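Search this site
Type and press Enter

About Ballemwood

Hi, I'm Jaqueline Escobedo, and I run Ballemwood, a little language school above the bakery on Urero Street. I started out teaching Spanish to 3 neighbors at my kitchen table, and now we have 158 students and a waiting list for September (I still can't believe it!). Classes run 75 minutes, mostly evenings, and we talk from the very first night, mistakes and all. Grammar comes later, when you're curious enough to ask.

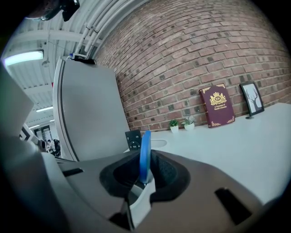

Our beginners learn words for whatever is lying around, so bring your eyes as well as your notebook. My favorite starter is el control remoto, like the black one standing up against the gray partition, with all those little buttons to practice arriba and abajo on. Come sit in on a class, it's free!

Recent items
Fall schedule
Why I gave up on flash cards
Parking on Urero Street

Comments
Took the beginner class at 62 and loved it!
Is there a morning group?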